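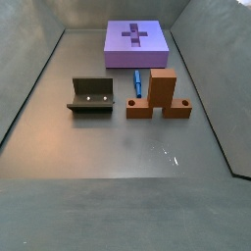

Kulevau is the fourth album from the duo Admasu, and it arrives with more explanation than any ambient record should have to carry. The label, Trandanholm, has sent out ten pages of notes for four tracks, most of them on a tuning system I couldn't hear at work after three full listens. We are told each drone was "built to receive" the next, like a peg meeting its slot. Fine, but a small blue peg and a big purple block with a cross cut in the top are still two separate things when they're sitting apart in a grey bin, and that is how the first side sounds to me. The low organ does its bit, the bowed metal does its bit, and I kept waiting for one to take some notice of the other.

Side two is better. The long piece recorded in the old grain shed at Vustasen has real air in it, and for a good stretch the pair stop fussing and let the room colour the sound. You can hear rain on the roof, or what I took for rain. I'd have happily bought that track alone. Then a spoken passage comes in, whispered and drenched in reverb, and my neighbour's hedge trimmer started to seem like decent company.

The pressing is limited to 400 copies, on 2 discs where one would have done, and I'm told to hurry. I've been told to hurry by Trandanholm before, and their last "final" run was still in the shop racks in July. Stream it first, with headphones, late at night — skip straight to side two — and see whether you want the box.

Home Reviews Live Back Issues Contact

You're reading our free newsletter. We use cookies to remember your preferences. Accept / Manage settings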